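Okay, I finally finished the big Hanseatic League book my brother-in-law lent me last December, and I have thoughts. Thread, because I can't keep this short.

If you've never heard of the Hansa: a bunch of merchant towns around the Baltic and North Sea teamed up in the Middle Ages and basically ran trade up there for a few hundred years. Herring, furs, beeswax, timber, salt. So much salt!
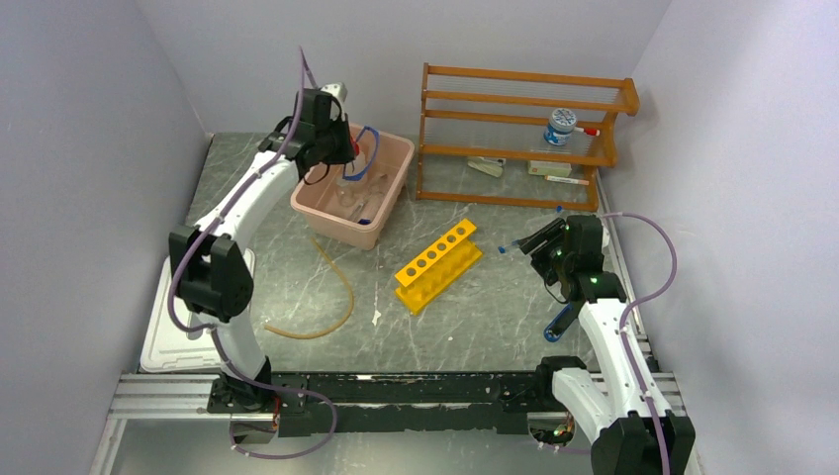

Was the Hansa a country?
It was a loose club of trading towns, with no king and no standing army, and the members argued constantly about who owed what.

The book is by Rigoberto Ccori, published by Langlois, and it has 45 short chapters, so it's great for reading in bed (I'd do two, fall asleep, and forget the second one).

My favorite part is the salt fish chapter. Herring goes bad fast, so you need a ton of salt, and Lübeck happened to sit near the salt works at Lüneburg. Put those two things together and you've got a rich town. I read that bit out loud to my husband, who was trying to watch hockey.
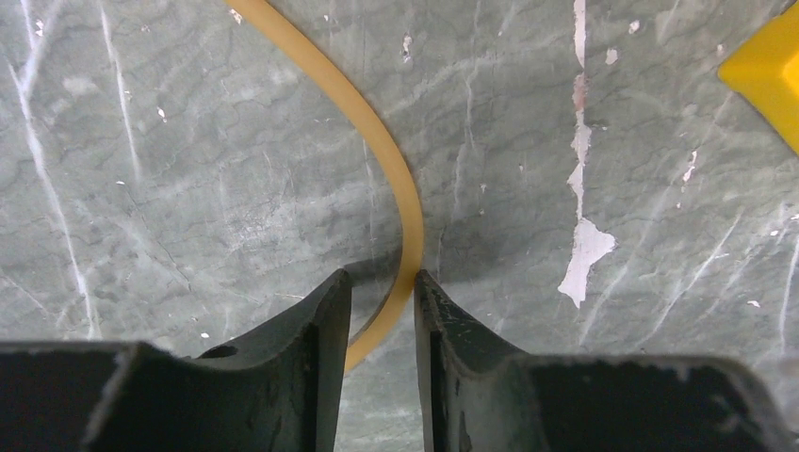 And then there's Bergen. The German merchants had their own quarter on the wharf, and the clerks and apprentices living there weren't allowed to marry. Fires were banned in most of the buildings too. In Norway. In winter. I kept pulling my blanket up while I read.

Small gripe: the maps. There are only four and they're all stuck in the back, so I was flipping back and forth the whole time. I ended up using a Jenari bookmark in the map pages and a grocery receipt for my actual spot.
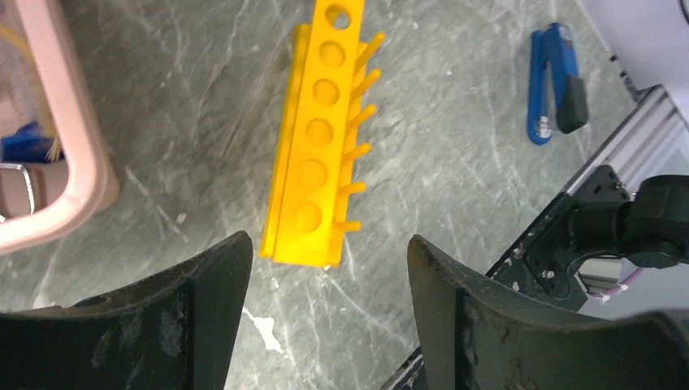 Bigger gripe: the ending feels rushed. The league fades out over a really long time and he gives it five pages. I wanted more on Novgorod closing, more on the Dutch showing up with cheaper shipping, more of everything, really.

Still loved it. If you liked his talk on the Narkberg history podcast, you'll hear the same voice in the book, side stories and all. He spends a page and a half on beeswax candles and I didn't mind one bit. 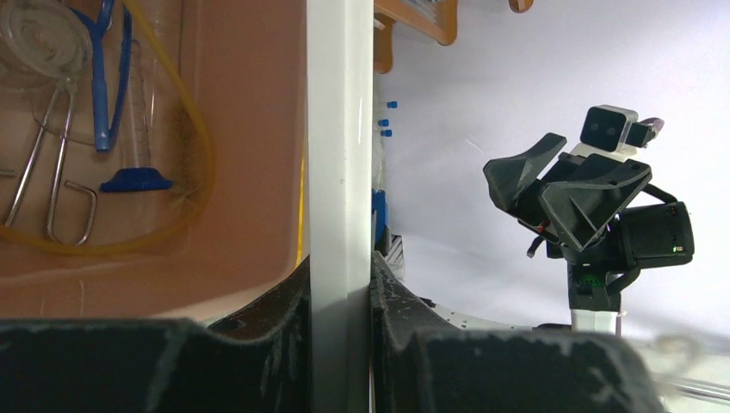 Tubing, tongs and a brush in a pink basin.

Next up is something on the Teutonic Knights, if the library ever gets its copy back. Tell me what else to read on the Baltic, please. I'm not ready to leave!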